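Household Textiles and Small-Space Work: Folding as a Taught Task
Project Report, Unit 2 (Applied Home and Hospitality Studies)

Prepared by: Zineb Hegazy, Amr Belhaj and Doaa Shawky
Supervisor: Driss Filali
Submitted: 04/01/2022

1. Background

The Plornden residence has a shared laundry and a common area where drinks are sold. Clean items are brought from the dryers to the common area because the laundry has no surface long enough for folding. The residence office had received complaints that towels and tea towels were being returned to the linen cupboard in different sizes, so that stacks fell over and the cupboard door would not close. Our group was asked to look at how items are folded and to write a short instruction sheet that could be put up beside the tables.

The project was limited to flat or nearly flat items. Fitted sheets were left out at the request of the supervisor, as the group led by Mostafa Morsy was already working on bedding.

2. Aims

The project set out to describe the folding of a single cloth in steps that a new resident could follow, and to recommend a layout for the tables. A further aim, added in February, was to test whether the colour of an item could be used to sort it before folding.

3. Work Area

Folding is carried out on white tables placed side by side in front of the glass-doored drinks refrigerator. The tables have a plain matte top and a slightly rounded front edge. The rounded edge was considered an advantage, as it does not catch on terry or loosely woven fabric.

The position in front of the refrigerator was discussed at length. Residents need to open the doors to get a drink, and a person folding on the far side of the table would be in the way. We therefore recommend that all folding be done from the front side only. Amr Belhaj suggested moving the tables to the opposite wall, but the power outlets there are used by the vending supplier, Durklow, and the office did not approve the change.

4. Method

Each session lasted 15 minutes. One member of the group folded while the others took notes. Items were taken one at a time from the unfolded laundry and placed in the centre of the nearest table, with anything waiting its turn kept to the left. The cloth was first folded over on itself, then stretched lightly from its ends so that the pleats could be drawn out before the next fold was made.

The group agreed on the following wording for the instruction sheet.

Lay the cloth flat with the long side facing you.
Fold it over once and match the corners.
Hold one end in place and draw the other end away until the surface is smooth.
Check the front of the table. If the lower edge hangs over, move the whole cloth back before folding again.
Fold again from side to side and place the item on the stack with the closed edge facing out.

The third step was the subject of most revision. In our first draft it said to smooth the cloth with the palm, and this works well on cotton sheets. On smaller pieces the palm tended to push the creases toward the top fold, where they stayed. Drawing the cloth out from both ends gave a flatter result and took less time.

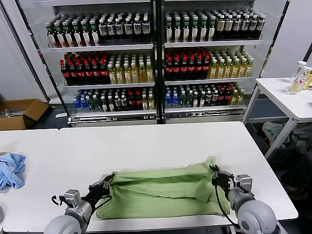 Figure 1. Green cloth after the first fold, held at the left end and upper right corner. Loose pleats remain near the top. Light blue cloth on the adjoining table.

The pleats near the fold were a common fault at this stage. If they are left in, the second fold traps them and the finished item is thicker on one side. A stack made of such items leans, and this was the original complaint from the linen cupboard. The instruction sheet now includes a line telling the reader to open the first fold and start again when pleats cannot be drawn out.

5. Sorting by Colour

The residence buys its linen from Hamdy in several pale shades. Doaa Shawky proposed that green items be kept for the kitchen and blue items for the bathrooms, and that each be folded on its own table. Residents found the rule easy to remember. It was less easy to apply when their own towels and shirts were mixed in with residence linen, and 5 residents asked for a separate place for personal items. We have passed this request to the office.

6. Discussion

The instruction sheet has made the finished stacks more even, although results still vary between people. The remaining differences seem to come from the second fold, where some residents fold in thirds out of habit. We did not think it useful to forbid this for personal items, but linen going back to the cupboard should follow the sheet.

There is also the matter of keeping the tables clear. Clean laundry left in a heap takes on creases as it sits, and it leaves less room for the next person. The notice beside the tables now asks residents to fold what they bring or take it back to their rooms — the office has agreed to this wording.

7. Recommendations

The tables should stay where they are, with folding done from the front side. A copy of the instruction sheet should be laminated and fixed to the wall at eye level. A shelf for personal items should be priced through Warnero, which supplied the present linen cupboard. The colour rule should be kept until the end of term and then reviewed with residents.

Appendix A contains the final instruction sheet. Appendix B contains session notes by Zineb Hegazy and Amr Belhaj.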